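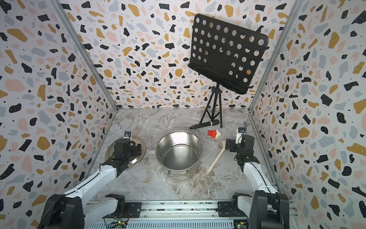 Questions about the Skitanum two-arm kit

I'm Lesia Koval, and I look after orders and support for the Skitanum at Hureo. These are the things people write to me about most, so I've put my answers in one place. Last updated 26th October.

So what do I get in the box?

Two arms with grippers, a camera for each wrist, the front rail they bolt onto, the mounting plates, the control boards and all the cables. You also get a bag of screws with more in it than you need (I lose them too).

Do the walls and floor come with it?

They don't, sorry! The patterned walls and marble-look floor are an add-on we call the Matar surround. Plenty of people skip it and bolt the rail to a bench they already have. If you like the look of ours, the surround ships flat and goes up on aluminum posts at the back corners.

How much is it?

The kit is $1,193. The Matar surround is another $415. Shipping gets worked out at checkout, and I can send you a quote first if your school or office needs one on paper.

Can it handle kitchen stuff?

That's what a lot of buyers want it for, so we practice with it a good deal. Our usual setup has a steel pot with its lid beside it, plus a few odds and ends like a toy-sized block and a microphone, just so the arms have different shapes to deal with. Pot lids are a nice place to start if yours has a knob in the middle. Shiny steel can be a pain for the cameras, so try moving your lamp before you start changing settings – that fixes more than you'd think.

Please don't use it over a hot stove. The grippers aren't made for heat and the warranty won't cover melted fingers.

Can the arms reach inside things?

Yes, as long as the opening is wide enough for the gripper and its camera. The camera bracket is the part people forget. I'd measure your pot or bin first and leave yourself some room. Going straight down is easier than coming in at a slant, and do keep an eye on the cable that runs along the arm so it doesn't snag on a handle.

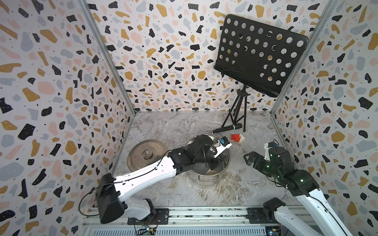 What software does it use?

Ours is called Arnine. It's a free download and it's where you set up the arms, check both cameras and save your moves. You can drive one arm by itself, which I'd suggest for the first evening. Then add the second once you've stopped bumping into things.

Is it hard to put together?

If you've built flat-pack furniture you'll be fine. Set the rail down first, then the plates, then the arms. Leave the cables for last and give them more slack than looks tidy. I pulled mine tight on my first build and had to redo the whole right side.

What if something breaks?

Write to me with your order number and a photo of the part. The warranty runs 2 years on the motors and boards. Gripper fingers wear out with use, so those are sold as spares, and you can swap them at home with the small hex key from the kit.

Can I buy just one arm?

Not at the moment. I get asked this a lot and I keep passing it along! If you'd like an email when that changes, use the contact form and put "single arm" in the subject line.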